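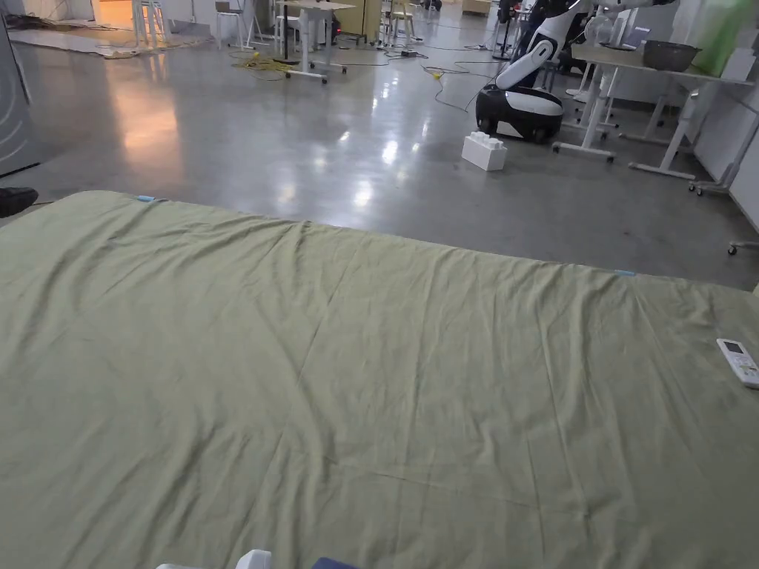
A remote control on the green sheet.

Two Nights at the Ronimton Fantasy Book Fair

I came to Ronimton in October 2022 with one bag and a list of writers I wanted to hear. The fair takes place in the old grain hall by the river, and this year there were 100 tables of publishers and small presses. Most of them sell fantasy, with some science fiction near the back doors.

My first stop was the Suladier table. Suladier is a small press which publishes long series, and Ama Yakubu was there to sign the third book of her Salt Road novels. She writes about a kingdom where the maps are changed by law every winter. I asked her how she keeps the geography correct. She showed me a notebook with a torn cover and said that her editor, Haris Chaudhry, has a better one. 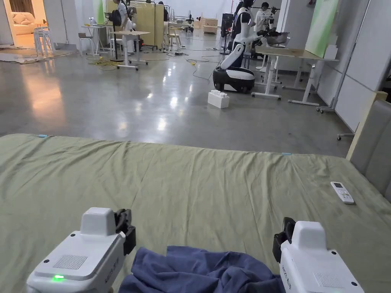 Do you need to buy a ticket for the readings?
The readings are included in the entrance ticket, but for the small room you must write your name on the list before noon.

I wrote my name for the reading of Shazia Tanoli. She read from The Ghauri Letters, a story told only in letters between two sisters and a dragon who cannot spell. The people laughed a lot, and then in the last letter the room became very quiet. Her next book comes in January.

After lunch I heard a talk about translation. Usman Kakakhel has translated the Sternitz cycle, 1210 pages in 2 volumes, and he told us that the invented curses were harder than the poems. He had nine versions of one curse and read all of them aloud. I liked the fifth. The talk was too short for me - there was time for only one question, and the man who got it spoke mostly about his own novel.

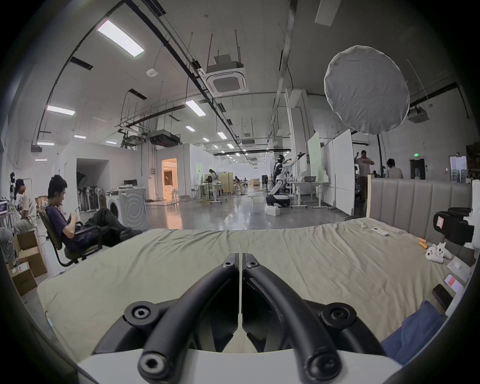 Food and Getting There

The soup stand inside is good but the line is long. From the train station you walk along the river, and the signs are clear until the bridge. After the bridge I had to ask. Bring cash, as several of the small presses do not take cards. I carried home four books and a Suladier poster, which got a little wet on the way to the station.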